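NELTVILLE — The Neltville Housing Partnership announced that its winter bedding drive will return in November, with collection points in Korkel and Lawal for the first time.

The drive provides clean blankets, sheets and pillowcases to families moving out of temporary shelter and into permanent homes. Last winter, residents and local businesses donated 446 items, which were distributed to households across the Neltville area.

Donations will be accepted at 33 drop-off sites, including public libraries, fire stations and the Kandus Community Center. Most sites will be open until 5 p.m. A full list is available at the Partnership's front desk and at each town office.

"Many families arrive at a new home with very little for the bedrooms," the Partnership said in a statement. "A warm bed on the first night makes a real difference, especially for children."
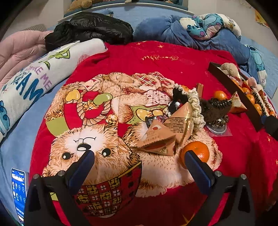 Children's bedding remains the greatest need. Requests for it have grown each year, and the Partnership is asking donors to consider twin-size sets and throws when they clean out closets this fall. Bright colors and cartoon prints, such as a red blanket with gold stars and a fluffy animal on it, are welcome alongside plain designs. All items should be washed and free of tears. The Partnership cannot accept mattresses, electric blankets or used pillows.

Businesses and schools that wish to host a collection box may apply through the end of October. Boxes are delivered and picked up at no cost to the host.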